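When a gripper drops things or pinches, stop and do these checks first

These notes cover the hand-held grippers we use for tidying jobs at home: clearing a bed, sorting a craft box, packing small containers. Most were written after a bad Thursday when one of ours slipped twice and then closed on Divina Fajardo's finger. She had a blood blister and nothing worse, but the fault had been there for days and we had all worked around it.

## What went wrong

The left jaw was slow to open. You squeezed the handle, the right jaw moved, and the left one followed a moment later. Everyone who used the tool noticed it and squeezed a little harder. On that day Divina reached in to free a strand of yarn while the jaw was stuck partway. It let go and snapped shut.

Jomar Tiongson took the jaw apart that evening. A length of thread had wound itself around the pivot under the screw head. The screw had also backed out, so the jaw was leaning and the pad met its partner at an angle. Either fault would have made it drop things.

## Before you start

1. Open and close the gripper ten times with nothing in it. Both jaws should move together. If one lags, put the tool aside and tag it.
2. Look at each pivot screw. If you can turn it with a fingernail, it is too loose.
3. Press on the finger pads with your thumb. A pad that slides or lifts at a corner needs to be glued again before use.
4. Wipe the pads with a damp cloth and let them dry. Lint and hand cream both make them slip. Don't use cooking oil soap or furniture polish.
5. Take off loose bracelets and push up long sleeves. Ours never caught one, but a thin chain will fit into a pivot as easily as thread does.

## Working on a bed

A bed is a harder surface to work on than a table. The mattress gives when you lean on it, light things roll toward your knee, and the sheet lifts into the jaws if you come in too low.

Pull the sheet tight and tuck it in. Keep the pieces in the middle and anything tall or heavy, such as a steel bottle, well out to the side. Put lids on firmly before you lift a container. Pick up paper cups by the rim, with a light squeeze, and expect them to crush the first time.

Crochet work needs the most care. Take a flower from the side, across its thickest part, and lift straight up. If a loop stays behind on the jaw, set everything down on the sheet, open the gripper all the way, and slide it back. Don't pull. Kristine Calimlim lost most of a petal that way. 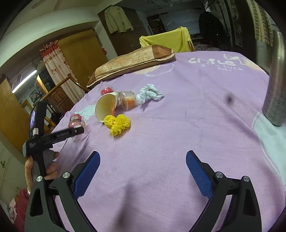
## If something gets caught

- Let go of the handle and lay the tool flat.
- Keep your fingers out of the gap, even if the jaws look fully open.
- Hold the jaws apart with a wooden spoon handle or a pencil before you reach in.
- Cut the thread on both sides of the pivot and pull out the pieces with tweezers.
- Check again behind the screw head. The piece that caused our trouble was under there.

If skin is pinched, run cold water over it and leave any blister alone. See a doctor if the finger is numb or won't bend.

## Cleaning and storage

Brush out the pivots after any job with yarn, towels or blankets. An old toothbrush is fine. Snug the screws by hand with the right size driver and stop as soon as the wobble is gone. Overtightened screws make a jaw drag, and then you are back to squeezing too hard.

Store the grippers open, with nothing resting on the jaws. A faulty one gets red tape around the handle and goes on the top shelf until Jomar has looked at it.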